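Faux leather cleaner/conditioner – does any of it do anything?
Forum > Home > Furniture Care

kemeys_kate
Bought a bottle of Drunik conditioner for 20 bucks because the label says it "feeds" faux leather. Feeds what? It's plastic on a cloth backing. Been using it for 8 weeks and I can't tell the treated side from the untreated one. Tan stuff with the stitched channels, same all the way across.

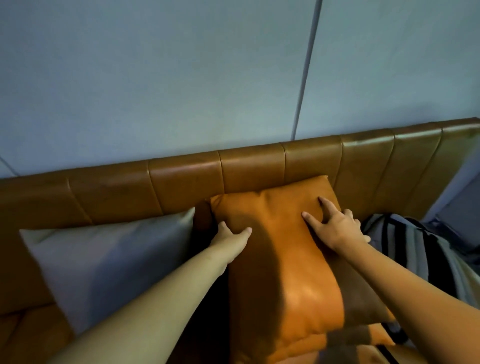 gsamuel
Gwilym Samuel again, same answer as in the last thread. Conditioner is for hide. On vinyl or PU it sits on top until you wipe it off. Dish soap, warm water, soft cloth.

stelness9
Don't agree. I've used Famora on a PU recliner for 9 years and it hasn't peeled. My brother's did, and he used nothing.

gsamuel
Same recliner? Same room? Same amount of sun? One chair that didn't peel tells me you got a decent chair.

stelness9
Fine, but you have no proof it does nothing either.

kemeys_kate
I'd like to see proof from the people charging 20 dollars. I wrote to Drunik in July and got a coupon back.

moth_hours
Body oil is what kills PU. Headrests and arms go first, and pillows if people lean on them all evening. I wipe ours every 2 weeks with soapy water, then plain water. So far so good – ask me again in a few years.
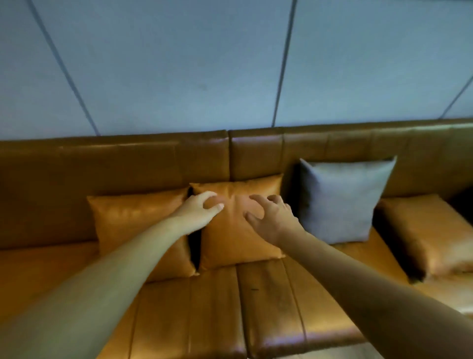
Tan pillow and sofa, wall side

stelness9
So you clean yours and it's holding up. How is that different from my chair?

moth_hours
Soap's cheaper.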